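Dial microwave oven

A dial microwave oven is a small countertop microwave worked by rotary knobs instead of a keypad. The type is common in dorm rooms, break rooms and rental kitchens. Early models were sold by Halliday and Orkik, and the Orkik plant in Stollport built 2,829 of them in its first year.

Turntable and cavity

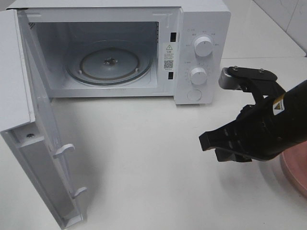

The cooking cavity is a metal box, usually painted in a pale color. A motor under the floor turns a hub, which carries a glass tray so that food does not stay in one spot of the field. With the tray lifted out for cleaning, the bare hub can be seen at the center of the floor, with the round ring guide circling it. Two latch slots on the front, one high and one low, take the hooks of the door. The oven will not run unless both hooks are seated.

Reheating bread

Rolls and buns warm quickly and turn tough if left too long. Small items are normally heated on a plate -- 10 seconds is enough for most single rolls -- and eaten soon after.

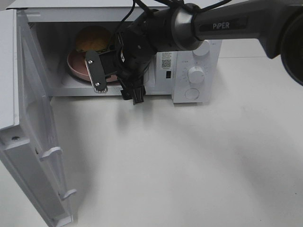 Controls

The upper knob sets the power and the lower one is a timer. Turning the timer starts the oven once the door is shut, and a bell rings when it runs back to zero. Below the knobs is a push button that opens the door.
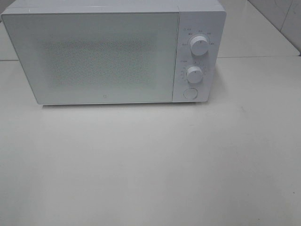
Mechanical timers are less exact at short settings. Many manuals advise turning the knob well past the mark and then back to the time wanted. The Kestberg, a later model that sold for 296 dollars, had a second scale for defrosting.

Cleaning

The door window is backed by a fine metal screen and should be wiped with a soft cloth. Knobs can be cleaned with a damp cloth -- spray should not be used near the timer shaft.

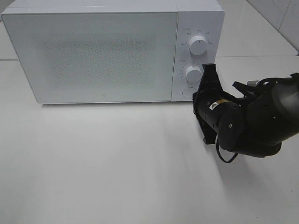 Dial microwave oven with the door closed, showing two dials and a push button.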